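Larkimdale Memorial Park is a cemetery on the north side of Bravstead. It covers 65 acres in 3 sections – Old Ground, McGrath and the urn garden. Gates close at dusk. 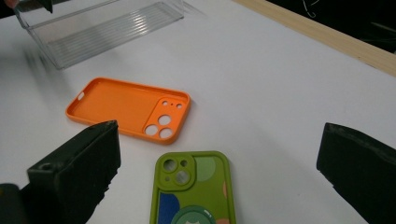 White tabletop with a wooden strip along one side.

First burials were in McGrath, despite the name Old Ground. Records for 139 early plots are missing, probaly lost in the move from the Paris Street office. Stones there are mostly flat.
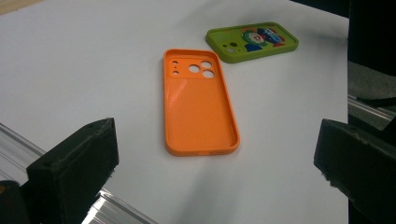 The urn garden came later. Holds 166 niches, almost all sold. Flowers are cleared every May, and familys can pick up keepsakes at the office before then. No upright markers in this section.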